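Two arms, one yellow cup and a lot of patience

5 min read

Tranis held its open day on Monday, and I went because the invitation promised a "sorting system ready for the small workshop." I have heard that promise before. I run the packing side of a parts business with eight people in it, and every couple of years a company with a nice logo tells me that the dull half of our job is about to go away.

The venue was the upstairs room at Zadbridge, and the coffee was good. The robot was not in the room. What we got was a simulator running on a big screen, with a person from the company talking over it. I'd like to have known that before I gave up a morning, and so would the man next to me, who had driven in from Vasidside and brought a bag of his own fittings to see what the thing would make of them. The bag stayed under his chair.

Hamidreza Parsa did the talking. He was open about where they are, and I'll give him credit for that. The software is called Güneş, it drives a pair of arms, and the idea is that you work out a sorting job on the screen before you spend money on hardware. Small pieces go in one place, bigger ones in another, and whatever the system can't make up its mind about gets set aside for a person. He said a new job can be set up in an afternoon. He didn't say whose afternoon, or how much that person is paid.
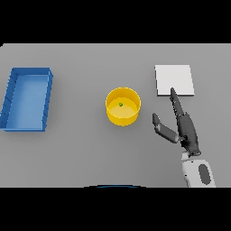
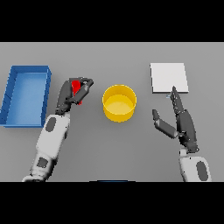
What I wanted to talk about was mixed bins, the thing that eats our days. A bin comes back from a customer with five kinds of clip in it, some bent, some stuck together with old grease, and a person tips it out on the bench and sorts it by feel. I asked how Güneş would cope with that, and I got a long answer about training that I couldn't follow. On the screen, meanwhile, the left hand had closed on a red block and was holding it upright, over a gray table with hardly anything else on it but a blue tray, a yellow container and a flat white square. Well, fine. One clean block with room on every side is a job I could give to a child. Even the tiny green piece that sat in the yellow container at another point in the demo had the whole floor of it to itself, and I have never once been sent a bin like that.

Parsa's reply was that you begin with easy layouts and work up. I believe him. My trouble is with the invitation, which said "ready." If the hard layouts exist, show us those, and let us watch a few go wrong. A demo where I can see what the failures look like would tell me more than any amount of smooth running, and I would trust the people giving it a good deal more too.

He put up a slide claiming 100 successful runs in a row on the sorting job. I asked if any of those were on a real table with real parts. They weren't. I asked when they would be, and he said September, on two test benches, and that people who came to the open day would be invited back. I wrote that down. I also asked what it costs to keep one of these going once the sales team has left, and there was no figure for that yet. We bought a labeling machine once from a firm that had no figure for that yet.

Lợi Lại, who looks after our conveyor and came along with me, was kinder about it than I was. She liked the hands. We have tried a plain two-jaw gripper, and it was hopeless with anything that needed turning over, so a hand with proper fingers interested her - she spent most of the break asking about spare joints and how long a finger lasts. She also thinks working out a job on a screen first could save us from another mistake like the labeling machine. She may be right. Her view is that we should go back in September and take our worst bin with us, grease and all. Mine is that we should ask in writing whether we're allowed to tip it out on their bench, and decide after we hear back.

If any other members went and came away with a different view, I'd like to hear it, and more so if you managed to get a price out of them. Tranis is taking names for the September session through its front desk. Ask them if there will be a robot in the room.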